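Garment Sorter and Folder, Domestic Wardrobes (two posts)

Fotgate Home Services
Location: Ginard and surrounding villages
Reports to: Adwoa Quansah, Wardrobe Lead
Contract: permanent, part time
Closing: end of July
Reference: 91

About the work

Fotgate clears, sorts and refits household wardrobes. Customers are mostly private homes, with a smaller number of lets being turned over between tenants. The sorter and folder handles all clothing and household linen from the time it leaves the cupboard until it goes back in, is boxed for storage or is bagged for collection. Shelving, rails and drawer units are fitted by a separate team and do not form part of this post.

Work is done in the customer's own bedroom. The bed is the standard sorting surface. A folding table is carried in the van and is used where the bed is smaller than a standard double or where the customer asks for it. The floor is not used for clean clothing at any stage.

A single visit is booked in blocks of 2 hours. Most bedrooms take one block. Rooms with fitted cupboards along a full wall usually take two, with a break between them.

Duties

Empty one cupboard, rail or drawer at a time on to the bed. Do not start a second until the first has been sorted.

Check all pockets. Coins, receipts, keys and jewellery go in the customer's tray and are written on the visit sheet.

Sort by type first: trousers and jeans, knitwear, shirts and tops, outer garments, nightwear, linen. Sort by owner second where more than one person uses the room.

Close zips and fasten the top button before folding. Turn cuffs down on jeans unless the customer has marked them to be left rolled.

Fold to the sizes on the Zalleck card. This is our in-house folding guide and covers flat, third and file folds. Training is given. Applicants who have learned a different method will be expected to change to ours during working hours.

Fold knitwear flat. Knitwear is never hung, and heavy knits go at the bottom of a stack.

Put aside any item with moth damage, damp spotting or a failed seam and show it to the customer before it goes anywhere. The sorter does not decide what is thrown away.

Label storage boxes on the short side and the lid. Enter each box on the visit sheet with its type, owner and shelf position.

Return the room to the state in which it was found. Pillows and covers go back where they were, and house plants and wall items are left alone unless they block a cupboard door.

What we need from you

Essential:
Able to stand for a full block and to lift a filled linen box from the floor to waist height.
Able to tell common fabrics apart by hand and by care label – cotton, wool, viscose, polyester and blends.
Clear handwriting. Visit sheets are on paper.
Good colour vision, or a reliable way of telling black from navy in poor light. Many bedrooms are dim and a large share of complaints concern mixed dark items.
Able to work in other people's homes without comment on the contents.

Useful:
Experience in a laundry, dry cleaner, charity shop sorting room, hotel linen store or theatre wardrobe.
A driving licence. One post includes driving the van. The other does not.
Basic hand sewing.

No formal qualifications are asked for. We do carry out a background check before the first home visit, and we pay for it.

Hours and pay

Both posts are for four mornings a week, first visit at 9 am. Afternoon visits are offered first to existing staff and then to new starters. Travel between visits is paid at the normal rate. Travel from home to the first visit is paid only where it is further than the Ginard depot.

The hourly rate is on the application form together with the holiday terms. New starters receive the full rate from the first day, including during training. There is no trial period without pay.

We supply aprons, cotton gloves, fabric brush, lint roller, labels, pens and boxes. Please provide your own indoor shoes with a soft sole – outdoor shoes are left at the door.

Training

The first week is spent at the depot in Rana, where we keep a training store of 3000 garments and linen items. Pallavi Agarwal runs the folding sessions. Sarla Maurya covers fabrics, care labels and damage. The week ends with a timed sort of one mixed load, marked on accuracy first and time second. A second attempt is allowed the following week.

After that, new starters go out with an experienced sorter until both agree that solo visits can begin. For most people this is within a month.

How to apply

Ask the depot office for a form or collect one from the front desk at Rana. Kusum Jaiswal deals with forms and can send one by post or in large print. A CV may be attached but will not be read in place of the form. Question 4 asks for a short account of a sorting or folding task you have done, paid or unpaid. Please answer it with the order in which you did things. General statements about being tidy score nothing.

Forms are read by two people. Those shortlisted are invited to the depot for a short talk and a practical task lasting half an hour. Please say on the form if you need a seat, extra light or more time, and it will be arranged before you arrive. All applicants receive a written reply.

Questions about the duties go to Adwoa Quansah. Questions about pay and contracts go to Edit Nyitrai. Both can be reached through the depot office between 10 am and 3 pm. 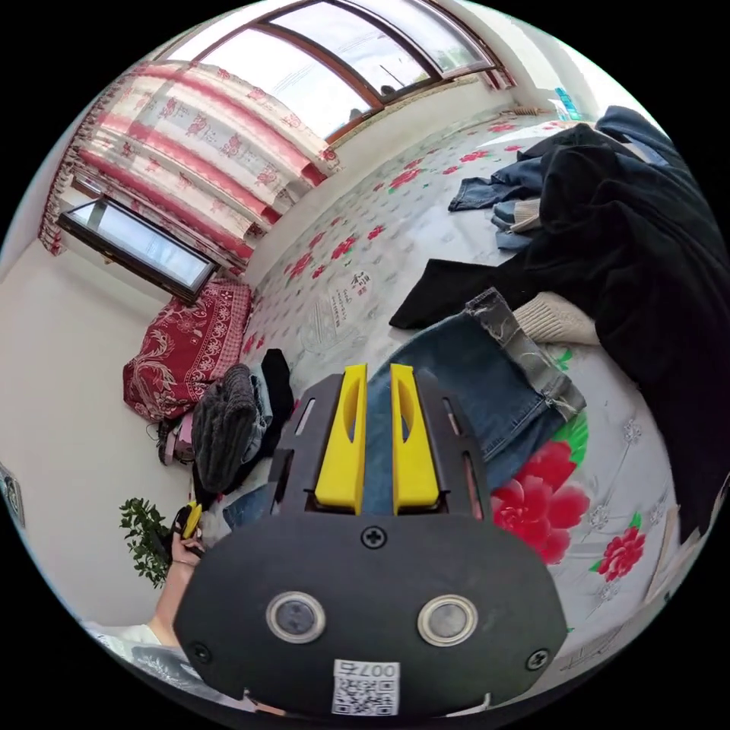

The practical task uses a mixed load on a made-up double bed, and applicants are asked to say aloud which group they would start with and why. There is more than one acceptable answer. With a bed like this one, jeans would be a sensible first group: there is a pair with a rolled grey cuff and another crumpled further up the pile, and lifting them out leaves more room to work. The cream knit sweater should be freed from the large black garment lying partly over it before either is folded, and the dark navy item kept apart from the blacks until it has been checked by a window. The small heap towards the wall mixes dark grey knit, black cloth and light blue denim, so it needs splitting in the same way as the main pile. Patterned sheets such as this floral one make small items harder to spot, and applicants should run a flat hand over the sheet once the clothing has been cleared.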